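**Zuver folding work table, long-term review**

I bought the Zuver in March to replace a pair of sawhorses and an old door. I wanted something I could leave up most of the week, fold when the car had to come in, and lean on without it walking across the floor. It has had steady use since then, mostly for small repairs, packing boxes and one long wallpaper job.

Assembly

The table comes in one flat carton with the legs already attached. You bolt on two cross braces and screw in the leveling feet. It took me 35 minutes, part of which was spent hunting for the smaller wrench, taped under the top where I didn't think to look. The instructions are drawings only. Step 5 shows the brace upside down. Put the bent lip facing the floor and the holes line up.

Stability

Side to side it is very good. Front to back there is a little give when the table is fully extended, and you notice it if you are sawing by hand. Planing is out of the question unless you push one end against a wall. For writing, sorting, gluing, sewing or wrapping parcels it feels as solid as a kitchen table.

The maker rates it for 500 pounds spread evenly. I have had a cast iron sink on it overnight with no sag that I could see.

My floor slopes toward the drain and the leveling feet have enough travel to deal with that. They do work loose. I check them when I unfold the table and usually one needs a turn.

The top

This is the weak point. The surface marks easily. A mug left a ring on mine in the first week, and contact cement took the finish off in a patch the size of a playing card. I tried three covers: a vinyl cloth, which slid, a sheet of hardboard, which was too heavy to lift off every time I folded the legs, and flattened cardboard taped at the edges. The cardboard won. It costs nothing and I change it when it gets ugly. If I am setting down anything that could dent, a foam board goes on top of that.
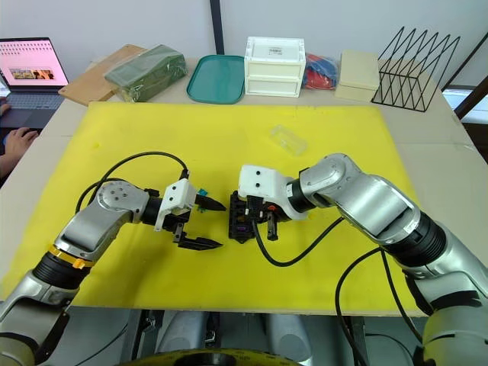 *Cardboard first, then yellow foam board.*

Folding and storage

Folded, it is 7 inches thick and stands on its short edge behind the water heater. The latches are stiff and they pinch. Wear gloves until you learn where your fingers go. My neighbor Jean Hepburn has the same table and put a drop of oil on each latch, and hers close with one hand now. I have since done the same and it helped.

Weight is the other thing. I can carry it alone through a doorway but I would not want to take it up stairs.

Compared with others

I looked at the MacKinnon before buying. It has a tougher top and a proper lower shelf, but it doesn't fold, and it was almost 900 dollars with delivery. The Bultumska costs less than the Zuver and is lighter. I borrowed one for a weekend and the legs flexed whenever I leaned on a corner.

Verdict

Good frame, poor surface, fair price. I would buy it again for general use and cover the top on the first day. If you do heavy woodworking, spend more.

Replacement feet are sold in sets of four under the spare parts tab.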